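Brolusthorpe Returns Center Puts Sorting Arms to Work Beside Its Staff

For release in July

Brolusthorpe, the returns and repair center for office and household goods, has started to work with two-armed sorting stations from the automation company Manent. The stations take over the first sorting of mixed returned articles. The 19 employees of the sorting hall keep their positions, and 13 of them have already finished the training for the new work.

Returned goods reach the center without any order. A calculator can come in the same box as a toy or a tool, and until now every piece was picked up, looked at and put in the correct bin by hand. On a busy shift, one person lifted up to 1000 articles.

"This was the work that made people tired in the shoulders and also in the head," says Ursina Tanner, head of operations at Brolusthorpe. "We did not want to lose the people. We wanted to lose the lifting."

The Manent system, which has the name Skusia, learns from the staff. An employee guides the arms through a task many times, and the recordings are then used to prepare the automatic operation. Before the start, the team recorded 1018 such tasks with ordinary articles from the hall. Each gripper has two fingers, and its own small camera looks between them onto the table.

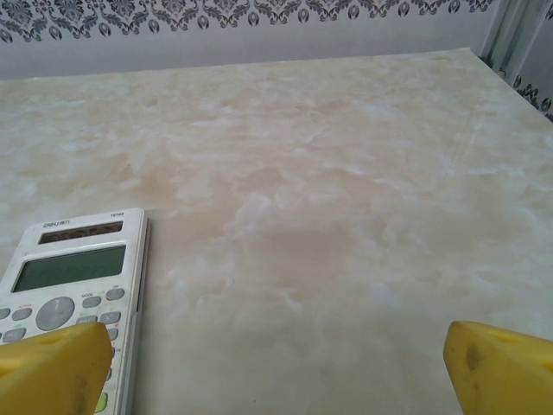 What changes for the employees

The sorting staff now work as station guides. They prepare the table, watch the arms, and decide about every article which the system is not able to place. They also teach new articles when the assortment changes. The training takes place during paid hours, and the new function is in a higher wage group than the old one.

Darlene Nguyen worked for many years at the sorting belt and belongs to the first group of guides. "In the beginning I was afraid that I would only stand next to a machine," she says. "But the machine needs somebody who knows the goods. Soft things are difficult, small things are difficult, and I can show it how I would take them."

A usual exercise brings very different articles onto one table: a plush doll, a red soda can standing upright, a stapler, a calculator, and a blue bin with a screwdriver in it. The two arms reach in from the front, one from each side.
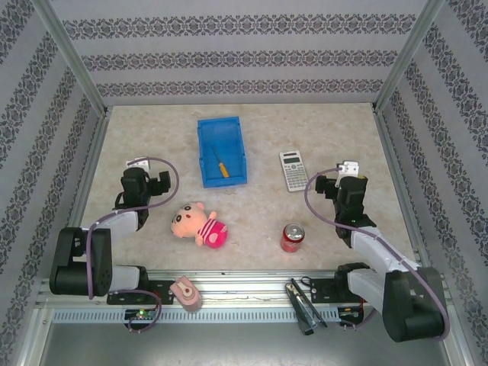
The guides can stop a station at any moment, and a stop is not counted against them. This point was important for the staff representatives, who took part in the planning from the first meeting. They also agreed with the management that the recordings may not be used to measure the speed of single employees.

"We asked for clear rules and we received them in writing," says Wendelin Lehner, speaker of the staff representatives. "Now we will look carefully if they are also followed in daily work."

For Manent, the cooperation is a possibility to improve Skusia with goods from a real business. Project leader Selina Camenzind and her team visit the hall regularly and discuss difficult articles with the guides. The remaining sorting employees will begin their training after the summer break.

Press contact: Cyrill Schwaiger, Communications, Brolusthorpe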